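Workshop Notes: CMOS Batteries, Clocks and Desktops That Forget Their Settings

Most desktop computers that come through the Telwood repair bench for "random" faults have been in service for six years or more. A fair share of them have the same underlying problem, a backup battery that no longer holds enough voltage to keep the clock running while the machine is unplugged. The usual part is a coin cell, 20 mm across and 3.2 mm thick, with a nominal output of 3 volts.

The cell does very little while the computer is plugged in. On most boards made in the last two decades, standby power from the supply keeps the clock running even when the system is shut down. Drain happens when the cord is pulled or a power strip is switched off overnight. An office that cuts power at the strip every evening will see cells fail years before one that does not.

Early symptoms are easy to misread. The clock falls behind by a few minutes over a weekend. Secure websites report certificate errors, and the user blames the browser. Later the date resets entirely, and the firmware stops at startup with a checksum message or a prompt to load defaults. On machines with a changed storage mode, loading defaults can leave the operating system unable to boot until the mode is set back by hand.

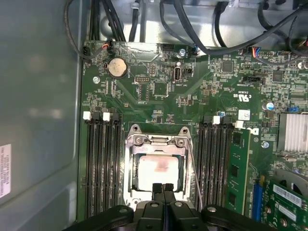
Bench Editor, Telwood Repair Newsletter

Before replacing the cell, enter the firmware setup and write down anything that differs from the defaults: boot order, storage controller mode, fan profile, virtualization, wake settings. If the drive is encrypted, make sure the recovery key is on paper or on another device. Some systems will ask for it after a settings reset.

Shut down, unplug the cord and hold the power button for several seconds. Touch bare metal on the case before reaching in. The holder normally has a small spring clip on one side. Press the clip away from the cell and let it lift – do not pry against the board with a screwdriver. Fit the new cell with the marking facing the same way as on the old one.

A multimeter is worth the trouble. A fresh cell measures slightly above 3 volts with no load. We replace anything under 2.8, even if the clock still keeps time. No-load readings flatter a weak cell, so a borderline result should be treated as a fail.

Two of the Brivora office towers on our September intake sheet (tickets 602 and 2510) lost time again after a new cell was fitted. Both had residue under the holder contacts. Cleaning with isopropyl alcohol and a soft brush cured one. The other needed a new holder, soldered in – this adds a day to the turnaround.

Used coin cells go in the battery bin at the front counter, with tape over both faces.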